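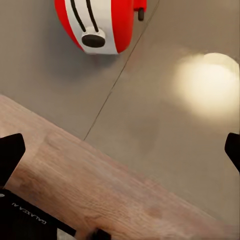 零点

2023-01-22

斯科克贝格坝(Skorkberg)的左岸排水廊道里有一座三角堰,堰口夹角为直角,堰板为不锈钢,板厚六毫米,下游侧倒角。坝基渗水沿廊道边沟汇入堰箱,经两道稳流栅后越过堰口,落入集水井。堰上水头每日测读一次,换算成流量,记入观测簿。这项工作由格思里(Guthrie)负责。

Cellesine公司接管该坝以后,在堰箱侧面的静水井中装了一支压力式水位计,每小时自动记录一次,数据传到多特科姆(Dotcombe)的监测中心。安装日期在三月,簿子上有记载:电工两人,上午到,下午走。按照规程,自动观测启用后,人工观测须平行进行三年,两组数据比对合格,人工观测方可撤销。

平行观测期满,共得人工读数1095个,无一缺测。监测中心做了比对。两组数据的相关系数很高,涨落一致,但人工读数系统性偏大,偏差为11毫米。中心的意见写在比对表末尾:偏差恒定,判断为人工测尺零点误差,不影响趋势分析,建议扣除后归档,人工观测撤销。意见下面留有一行,供现场复核人签字。

现场复核人是马伊里·萨瑟兰(Mhairi Sutherland)。

她带了一台水准仪、一根铟钢尺、一套钢板尺和比对表的打印件。从多特科姆到坝区要换两次车,最后一段是公司的皮卡。司机把她放在管理房门口,约好次日傍晚来接。

格思里在门内等她。他穿着防水裤,裤脚塞在靴筒里,手里拿着两盏头灯。

“先看簿子还是先看堰?”他问。

“先看堰。”

廊道入口在坝后坡脚,铁门向外开。进门后是一段下行台阶,台阶中部有一处渗水,在墙面上析出一道白色钙质沉积,形状像倒置的扇面,旁边用红漆标了历年的边界。萨瑟兰停下来看了一会儿红漆线。越往下,线与线的间距越窄。

“这处在收敛。”她说。

“这处在收敛,”格思里说,“水换了地方走。”

她在本子上记了一笔,没有问换到了哪里。

堰箱位于廊道最低点。人工测尺是一支钩形测针,固定在堰箱上游侧壁的支架上,量程1000毫米,带游标。测读时先将针尖没入水面,再徐徐上提,至针尖与其倒影刚好相接,读数。减去零点读数,即为堰上水头。零点读数刻在支架旁的一块铜牌上,铜牌边角有擦拭的痕迹,数字清楚。

萨瑟兰请格思里先测一次。他蹲下,侧过头灯,使光从水面以下的角度照到针尖。提针,停,再提。他报出读数以后,她自己测了一次,两次相差不到半毫米。她又看了自动水位计的现场显示屏,记下数值,换算,相减。差值与比对表一致。

“零点什么时候校过?”

“装尺子的时候校过。堰板换过一次,那次也校过。”

“装水位计的时候呢?”

“他们校他们的,”格思里说,“我在旁边递扳手。”

校核零点须以水准点引测。离堰箱最近的水准点编号为1410,埋在廊道侧墙的壁龛里,不锈钢球头,带保护盖。萨瑟兰架好仪器,整平,等气泡稳定。廊道内空气流动很弱,温度常年变化不大,对水准测量来说,这类条件属于良好。困难在照明。格思里举着灯照铟钢尺,灯光落在刻划上,手没有晃动。

她测了堰口顶点,测了钩形测针的针尖,测了水位计支架的安装基准面。往测一遍,返测一遍,闭合差在限差之内。然后她坐在仪器箱上计算。

堰口顶点的高程与竣工图相符。测针零点与堰口顶点之差小于一毫米,也就是说,铜牌上的数字有效。水位计的安装基准面与安装记录相符,但安装记录中填写的堰口高程,比她测得的数值高出11毫米。

她把这个数字重算了一遍,随后让格思里把灯移到堰口。

堰口上没有异常,堰板边缘锐利。她用手指沿着上游面摸到顶点,又摸回来。

“堰口清理过吗?”

“每个月清一次。钙垢长得快,不清就把口子垫高了。”

“装水位计的那个月呢?”

格思里想了一会儿。廊道里只有水越过堰口的声音。

“那个月没清,”他说,“四月初才清的。”
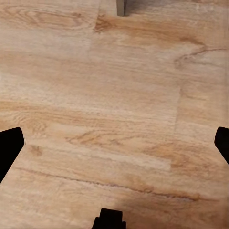 萨瑟兰把水准仪收进箱子。情况已经可以说明。安装水位计时,堰口顶点附有一层钙垢,安装人员以垢面为堰口高程,作为零点写入仪器。其后钙垢被清除,实际堰口降低,仪器的零点没有随之改动。因此自动读数逐时偏小,人工读数一直是对的。

三角堰的流量与水头的二分之五次方成正比。水头偏小,流量的偏小比例更大,而且渗流量越小,相对误差越大。监测中心三年间据以判断坝基渗流的那条过程线,整体低于实际。趋势分析确实不受影响,但规程中有一条限值,限值是绝对量。她在仪器箱盖上粗算了汛期的几个点。改正后,其中有两个点在限值以上。

“你报告过偏差没有?”她问。

“每个季度报一次。写在备注栏里。”

她见过季度报表。多特科姆的系统导入报表时只读取数字列,备注栏不在导入范围之内。她没有把这一点说出来,只写进了本子。

两人回到管理房。管理房有一间办公室和一间住房,中间隔着一道门。办公室靠窗有一张长桌,观测簿按年份排在桌后的架子上,硬皮,线装,书脊贴白纸标签。格思里取下其中三本放在桌上,又去烧水。

复核的第二部分是原始记录检查。检查内容包括:有无缺测,有无涂改,涂改是否按规定划线并签注,读数末位分布是否合理。末位分布是一项常规检验。测针的游标可以估读到十分之一毫米,若观测认真,末位数字零至九的出现频率应大致均匀。偏爱某些数字,说明观测者有取整习惯;若分布过于均匀,或者相邻读数之间的差过于平滑,则应怀疑数据在桌前写成。

连续三年无一缺测,按中心的经验也属于可疑情形。比对表上没有写这一句,是主管在电话里跟她说的。

她把末位逐一录入。这项工作花去了整个下午和晚上的一部分时间。格思里在炉子上热了汤,放在桌子另一头,她喝了一半。录完以后,她画出频率图。

图上偶数偏多。零、二、四、六、八各高出一截,奇数各低一截。偏得不算厉害,但超出了随机波动的范围。

她换了一种做法,把三年分段,每段单独作图。第一年,偶数偏多,较明显。第二年,偶数偏多,较弱。第三年自某一天起,分布均匀,此后再没有偏过。

萨瑟兰翻到那一天前后。字迹没有变化,数字七都带横杠,小数点都点得很重。用的铅笔硬度相同。签名栏都是格思里。她用放大镜看了前后各两页,在靠前的一页停住。有些行的数字四是封口的,有些行是开口的。她从头翻起,将封口的四和开口的四分作两类,凡没有数字四的行,先空着。

开口的四所在的各行,末位大多是偶数。

她又看了一遍观测时刻。规程规定早上八时测读,允许提前或推后一刻钟。开口的四出现的日子,时刻一律写作八时整。封口的四出现的日子,时刻有早有晚,精确到分。

夜里十点过后,格思里进来添煤。她把放大镜放在簿子上。

“这里有两个观测者。”她说。

他把煤铲靠在炉边,走过来,没有看簿子。

“你怎么分的?”

“末位。还有数字四。”

“四,”他说,“我跟她说过四的问题。”

他拉开椅子坐下。炉子里的煤响了几声。他说,他的膝盖在那几年不好,台阶结冰的日子下不去。他妻子替他下去。她跟着他看了二十来年测针,会看。她不喜欢估读奇数,认为游标上偶数的线长一些,看得准。他跟她解释过长短线的用途,她说知道了,照旧读偶数。簿子是她回来以后写的,学他的字。她认为签名栏既然印着他的名字,下面的字就应该像他的。

“台账上没有登记第二观测者。”萨瑟兰说。

“没有。登记要去多特科姆考试,考试在冬天。”

“第三年这一天以后,都是你测的?”

“都是我测的。”

“膝盖呢?”

“膝盖还是那样,”他说,“我早一点出门。”

她翻到那一天以后的页。时刻栏里,出门时间没有记载,测读时刻多在八时一刻以前的几分钟,没有一次超过允许范围。那一天的读数也在,时刻为八时零九分,末位是七,备注栏空白。前一天是偶数,八时整。

萨瑟兰没有再问。她把簿子合上,又打开,检查了那一天之后的第一处涂改。划线一道,上方改正,右侧签注,符合规定。

按照规程,未登记人员所作的观测应标为无效。她把能够确认的行数出来,又把疑似的行数出来,分别列在纸上。若全部剔除,平行观测期的样本不足三年,须重新开始计时,人工观测至少再延长一个周期。若不剔除,比对成立,人工读数的正确性也成立,中心须改正水位计零点,重算全部流量,并就汛期超限的两个点向主管部门补报。补报之后,人工观测是否撤销,由中心另行研究。

她对两类读数各作了一次误差统计,以自动记录为参照,扣除零点偏差。封口的四一类,标准差较小。开口的四一类,标准差也较小,比前一类略大,差别不到游标的一格。就测量而言,两者可以合并。

格思里去睡了。隔墙传来收音机的声音,后来关掉了。

第二天早上七时过后,她听见外面铁门响。她穿上靴子出去,台阶上有薄霜,格思里在前面,左手扶着栏杆,每下一级,两只脚都落在同一级上再下一级。她跟在后面,隔着几级,没有超过去。经过那片扇形沉积时,他用头灯照了一下红漆线,继续往下走。

到了堰箱,他看表,等了一会儿,蹲下。

“你来读,”他说,“我记。”

她把针尖没入水面,上提,到针尖与倒影相接时停手。末位在五和六之间,光从侧面来,水面有极轻的起伏,取哪一个都不算错。她又看了一遍。

“五。”她说。

格思里写下五。写到观测者一栏,笔停住,看着她。

“写我的名字,”萨瑟兰说,“我有证。”

他写了。字母拼错一个,他划一道线,在上方改正,右侧签注。

上午她写复核意见。第一条,三角堰堰口高程、人工测针零点经水准点引测,均符合要求。第二条,自动水位计零点设置有误,成因系安装时堰口附着钙垢未予清除,建议现场改正,历史数据重算。第三条,建议在堰口清理前后各测一次零点,记入专栏。第四条,季度报表备注栏应纳入系统导入范围。第五条涉及原始记录,她写了三稿。第一稿用了“无效”,第二稿用了“存疑”,第三稿如下:

“原始记录由两名观测者完成,其中一名未登记。经检验,两名观测者的读数精度相当,无编造迹象。建议补登第二观测者,数据予以保留。补登所需姓名由格思里提供。”

她把纸推过去。格思里看完前四条,看第五条时用的时间较长。他从笔筒里取了一支铅笔,在页边写下一个名字,字写得慢。写完他把纸转过来给她核对。名字里没有数字,她还是逐个字母看了一遍。

比对表末尾的那一行,她没有签。她在旁边注明“见复核意见”,写了日期。

傍晚皮卡到了。司机帮她把铟钢尺横放在后座上,垫了毯子。格思里站在管理房门口,问下一次零点复测定在什么时候。

“三月,”她说,“先测一次,清垢,再测一次。”

“那个月我不提前清。”

“不要提前清。”

他回屋里去取日历,车已经发动,她让司机等一等。他拿着日历出来,翻到三月那一页,贴在车窗上让她指,她隔着玻璃指了一格,他用铅笔在那一格里打了个叉。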